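Guson panel handling: data card

Maintained by Agata Colombo and Ismael Bezerra. Last revised March 4, 2025.

What it covers

Recordings from the panel handling cell at the Grestomik workshop, where one arm has taken over part of the work at the assembly benches. The set holds 800 episodes of handling pale wood panels, each with wrist camera video, joint positions and a short operator note. Some 500 of them were recorded in August, before the shift pattern changed.

What changed for the crew

The 11 people on the benches used to lift every panel themselves. They now set up the cell, check edges and step in when it stops – 54 episodes end with a manual stop and are kept in the set. Pay grades stayed the same. Job descriptions were rewritten.
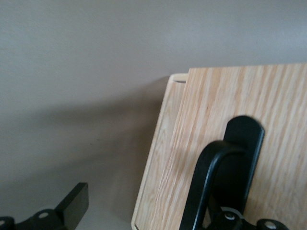

Katia Gentile wrote in the shift log that her shoulders are better but the day feels longer, and that she would like people to rotate off the cell every two hours. Rotation began the following week and is noted in the "crew" field.

Known limits

Light wood only. Grain and color vary little, so expect weak results on dark or coated stock. Operator notes differ in detail from one person to the next.

Privacy

Names are removed from the notes. Individual output is not recorded, and the files may not be used to rate staff – this was agreed with the crew before recording.

Contact

Access requests go to Debora Melis at the Lo Presti office.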